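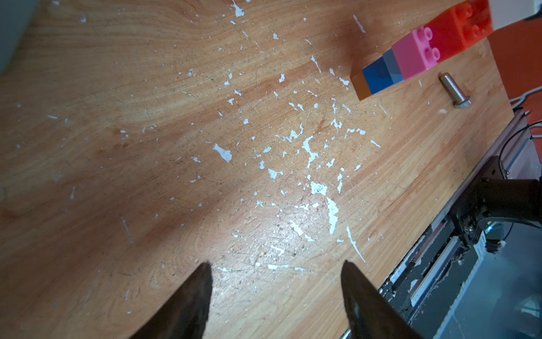 Toledo, September 28, 2022

Speaker notes: "What the Trirkel kit does on a table like yours"
Oliwia Jakubowski, Javutico

(Start without the title slide. Leave the table picture up while people sit down.)

Good morning. I run the bench side at Javutico, which is a small shop, and I was asked to talk about whether a shop like ours should buy the Trirkel kit. I have a demo unit on loan from Finow, who sell it. Finow did not pay for this talk and they have not seen these notes. If their rep is in the room, hello, you will get your turn at the end.

The picture is from the camera that rides at the gripper. Two dark fingers at the bottom, some toy bricks joined in a row, a hex bolt lying next to the pink one. I want you to look at the table first. Scratches, stains, white flecks all down the middle. Now think of the brochure, where everything sits on a clean gray mat with nothing on it but the part. My benches look a lot more like the picture. I would guess yours do too.

(Pause. Let them look.)

What is in the box

Arm, rail, gripper, camera, the software, and a printed guide that is better than I expected. The demo license is good for 20 saved tasks. After that you pay for the full license, and the price I was quoted for that, on top of the hardware, was 2,000 a year. Ask for your own quote and get it in writing. I was told a lower number on the phone first.

Setup is sold as "an afternoon." It took Melahat Tekin and me 2 days. Some of that was our own fault - we mounted the rail, then moved the bench, then had to do the calibration over. But the guide puts calibration after mounting and only mentions on the next page that the bench must not move. Put that on page one, please.

The claim I care about

The sales sheet says the system "finds and picks common parts on any work surface." Three parts of that sentence bother me.

"Finds." Finding a thing and boxing in a shape on the screen are different jobs. Ask the seller what happens when the software boxes in a paint chip. Is there a score you can see? Can you set a cutoff? In the demo license the score is hidden. I asked why and was told most users find it confusing. I would like to be confused, thank you.

"Common parts." Nowhere in the paperwork is there a list. A bolt ought to be on it. A bolt is also shiny and has threads, and it may be lying right up against something else. Look where ours is, just under the brick row. If you were sending fingers in to get it, which side would you come from?

"Any work surface." Go back to the table. Wood grain running across on a slant, pale marks of every size from a speck to a patch bigger than you would like. Brighter in the center, dimmer and redder on the left. That is one table under one set of lights. I have no trouble telling the bolt from the marks and neither do you. I would still not sign anything until I had seen the kit do it on my surface, with my lights, at the hour when the sun comes in.

(If someone says "just clean the table": yes, fine, we could. Then the cost of keeping it clean belongs in the price, and I have not seen it in anybody's payback sheet.)

About those payback sheets

Finow's sheet assumes 200 picks an hour. I asked what parts, what surface, and whether a person was standing by. I got a friendly reply that did not answer any of it. It may be a real number. Without those three things I can't use it, and you shouldn't either.

I am not giving you a pick rate of my own today. Our test plan runs into October and I don't trust the early sheets, mostly because Melahat and I were not marking a miss the same way. She called it a miss if the fingers closed on nothing. I also called it one if the part came up crooked. We have settled on her rule plus a second column. Write your rule down before you start!

What I do like

The camera view is useful. Being able to see what sits between the fingers saves a lot of walking around the bench and bending over. The arm is quiet. Support picks up the phone, and the second person I got knew the product well. The guide has real drawings in it.

What I would ask for before paying

- A two-week trial at your own bench, with your own parts.
- The detection score turned on.
- The parts list on paper, with the surfaces it was tested on.
- A refund term that starts when setup is finished, and not on the delivery date.
- The name of one customer who sent theirs back. You probably won't get this. Ask anyway and listen to how they say no.

(Skip the next bit if we are past the half-hour.)

On the toy bricks. Plenty of sellers demo with bricks - bright colors, square sides, studs on top. Good things to practice on. If that is all you get shown, take a bolt out of your pocket and put it down next to them. I carry one to every demo now.

Where we stand: no purchase order. The loan unit stays on our bench until the test plan is done, and I'll send the sheets, both columns, to anyone who leaves an address on the pad by the door.

Questions. Finow's rep gets the first one if they want it.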